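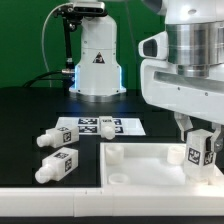

Das Kabelset Bilteo von Cakgate soll Ordnung an Tische bringen, auf denen mehr liegt als ein Netzteil und eine Maus. Ich habe es bei Taheri bestellt und an zwei Schreibtischen verbaut, einem hellen aus Buche und einem schwarzen. Mit gleichartigen Leitungen kommt fast jedes Set zurecht. Schwieriger sind Mischungen wie die aus einer dünnen weißen Leitung, die in einer Schlaufe zum Tisch herunterhängt, und dicken schwarzen Kabeln, die waagerecht zur Seite laufen. Die dicken sind steif und ziehen, die dünne rutscht aus jeder Klemme, und auf einer schwarzen Platte sieht man alles Weiße doppelt so deutlich. An solchen Stellen entscheidet sich, ob so ein Set etwas taugt.

In der Packung liegen 10 Klettbänder, 6 Klebeclips, vier Schraubschellen und ein Gewebeschlauch mit 1000 mm Länge. Dazu gibt es ein gefaltetes Blatt mit Zeichnungen und wenig Text. Schrauben für die Schellen sind dabei, ein Schraubendreher nicht. Alles außer dem Blatt ist schwarz. Eine weiße Ausführung habe ich bei Taheri nicht gefunden, was für helle Tische schade ist.

Die Klettbänder sind das beste Teil im Set. Sie sind weich, haben eine Öse am Ende und lassen sich so am Kabel festmachen, dass sie beim Öffnen nicht herunterfallen. Ich habe sie in den ersten Wochen oft auf- und zugemacht, weil ich Bildschirm und Drucker noch einmal umgestellt habe. Fusseln haben sich gesammelt, gehalten haben sie trotzdem. Für ein einzelnes dünnes Ladekabel sind sie zu breit, da steht dann ein Rest ab, den man abschneiden muss.
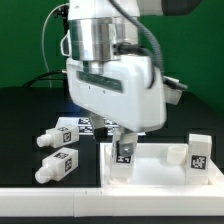 Bei den Klebeclips ist das Ergebnis gemischt. Auf der schwarzen, glatt beschichteten Platte sitzen sie fest. Auf der geölten Buche ist der erste nach zwei Tagen abgefallen, der zweite kurz danach. Ich hatte vorher mit Spiritus gewischt, wie es auf dem Blatt gezeigt wird. Geöltes Holz ist ein bekanntes Problem für Klebepads, ein Hinweis auf der Packung hätte aber nicht geschadet. Die Öffnung der Clips ist auf mittlere Kabel ausgelegt. Ein normales USB-Kabel sitzt gut, ein Kopfhörerkabel wandert mit der Zeit heraus. Ein Kaltgerätekabel geht nur mit Kraft hinein, und beim Herausziehen hebt sich dann gern der ganze Clip.

Die Schraubschellen sind aus Metall und innen mit Gummi belegt. Sie kommen unter die Tischplatte und tragen auch ein Bündel aus mehreren Netzkabeln. Die beiliegenden Schrauben sind kurz genug für dünne Platten. In die Buche habe ich vorgebohrt, in die schwarze Spanplatte nicht, beides ging. Wer zur Miete wohnt und an einem fremden Tisch arbeitet, kann mit diesem Teil des Sets nichts anfangen.

Der Gewebeschlauch ist der Länge nach offen und rollt sich um die Kabel. Stecker müssen also nicht durchgefädelt werden, und man kann unterwegs eine Leitung seitlich herausführen. Ein Meter reicht bei mir von der Tischkante bis knapp über die Steckdosenleiste am Boden. Bei einem höhenverstellbaren Tisch wäre das zu kurz. Kürzen geht mit der Haushaltsschere, die Schnittkante franst allerdings aus. Mit einem Feuerzeug lässt sie sich verschmelzen, es riecht nur unangenehm.

Zum Vergleich hatte ich noch das ältere Set von Arovard in der Schublade. Dort sind die Klettbänder dünner und die Clips deutlich kleiner, dafür halten sie auch schmale Leitungen. Einen Schlauch gibt es bei Arovard nicht, Schellen auch nicht. Am Ende habe ich beides kombiniert: Schlauch, Schellen und Klett von Bilteo, für das Kopfhörerkabel zwei Clips von Arovard.

Der Einbau hat pro Tisch einen Abend gebraucht, die meiste Zeit davon ging für das Sortieren drauf. Ich würde vor dem Kleben alles locker mit Klett fixieren und einige Tage so arbeiten. Am schwarzen Tisch sitzt nach wie vor alles. Am Buchentisch verlaufen die Kabel jetzt nur über die Schellen, die Clips liegen wieder in der Packung.

Gut: Klettbänder, Schellen, offener Schlauch
Weniger gut: Clips auf geöltem Holz, nur in Schwarz, Schlauch für Stehtische zu kurz
Wertung: 4 von 6 Punkten

Stand: 31. Oktober 2022. Den Klebeclips auf der schwarzen Platte gebe ich noch die Heizperiode, im Dezember trage ich nach, ob sie geblieben sind.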